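Jumeau numérique : chez Skustitz, la cellule se règle d'abord à l'écran

L'atelier de Skustitz exploite une cellule de contrôle de boîtiers électroniques depuis 5 ans. Le bras saisit, présente, repose. La cadence n'a rien d'exceptionnel : 94 boîtiers par poste. La difficulté tient à la variété des références, chacune avec sa hauteur de flanc, sa connectique et ses zones interdites au contact. Chaque changement imposait autrefois un arrêt complet et une reprise d'apprentissage au boîtier de commande.

Depuis décembre, Forough Shokri, responsable des réglages, fait passer toute nouvelle référence par un modèle simulé de la cellule, baptisé Mundora en interne. Géométrie du bras, pince, table et boîtier y sont repris à l'échelle. L'arrêt de production ne sert plus qu'à la validation finale.

La procédure commence par l'outil. Le repère de la pince est défini par son point central, placé entre les deux doigts. Une erreur d'orientation sur ce point se répercute sur toutes les trajectoires d'approche, et elle passe facilement inaperçue tant que le bras travaille loin de la pièce. Forough Shokri la cherche donc au plus près, doigts resserrés devant le boîtier, avec une vue prise depuis le poignet. Elle compare ensuite l'axe d'avance à la normale de la face visée. L'écart admis est de 2 degrés. Au-delà, le repère est recalculé avant toute autre opération.

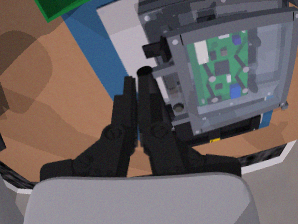

Faut-il recalculer le repère outil à chaque changement de doigts ?

Dès que la longueur ou la forme des doigts varie, le recalcul est obligatoire. Un remplacement à l'identique demande seulement une vérification sur pointe fixe, sous 3 orientations du poignet. Si les relevés concordent, les valeurs en mémoire sont conservées. Dans le cas contraire, on reprend l'étalonnage complet, en contrôlant d'abord le serrage et la propreté des portées.

Vient ensuite le repère de table. Il est construit sur trois points : une origine, un point sur l'axe X, un point dans le plan. Raghda Nimri, automaticienne détachée par l'intégrateur Barrera, insiste sur le choix de l'origine. « Beaucoup la prennent sur le produit. Au premier changement de référence, tout est à refaire. Je la place sur un élément fixe de la table, puis chaque boîtier reçoit son propre repère, exprimé par rapport à celui-là. » Le décalage d'un produit se corrige alors en une seule saisie, sans toucher aux points de passage.

Les trajectoires sont découpées en segments courts : dégagement, transfert, préapproche, approche. Les trois premiers sont parcourus en interpolation articulaire, le dernier en linéaire, à vitesse réduite. Le point de préapproche se situe toujours au-dessus de l'élément le plus haut du boîtier, câbles compris. Sur ce dernier poste, la simulation reste optimiste. Un câble y garde la forme qu'on lui a donnée, tandis qu'à l'atelier il reprend sa courbure d'origine après quelques manipulations. La marge verticale est donc majorée dans le programme livré. 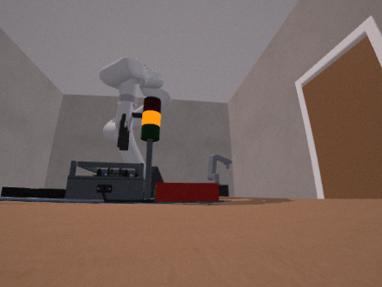 Le contrôle des collisions est lancé une fois les segments validés un par un. Il porte sur l'ensemble du bras, coude et poignet inclus. Les contacts signalés concernent rarement la pince. Ils apparaissent plutôt sur les segments intermédiaires, lors d'un changement de configuration du coude, quand le bras passe à proximité d'un accessoire haut. Raghda Nimri impose dans ce cas une configuration unique pour tout le cycle, quitte à allonger un transfert.

Les états de signalisation sont vérifiés dans la même séance. Chaque sortie est forcée à la main dans le simulateur, puis comparée à la table d'échanges de l'automate. Une inversion entre deux voyants coûte peu à corriger à ce stade.

Le programme est alors transféré sur la baie. Le premier cycle se fait à vide, en mode manuel, vitesse réduite, pas à pas. Le deuxième reprend le même parcours avec un boîtier de rebut. Les écarts relevés sont reportés dans le modèle, faute de quoi celui-ci se dégrade à mesure que la cellule réelle évolue. Le site de Dernum, équipé d'une cellule semblable, avait négligé ce retour et a dû remesurer l'intégralité de sa table.

L'entretien courant suit un calendrier séparé : contrôle du jeu des doigts, état des gaines, sauvegarde des repères avant et après chaque intervention. Les sauvegardes portent l'indice de version du modèle correspondant, afin qu'un programme ne soit jamais rechargé avec la géométrie d'un autre.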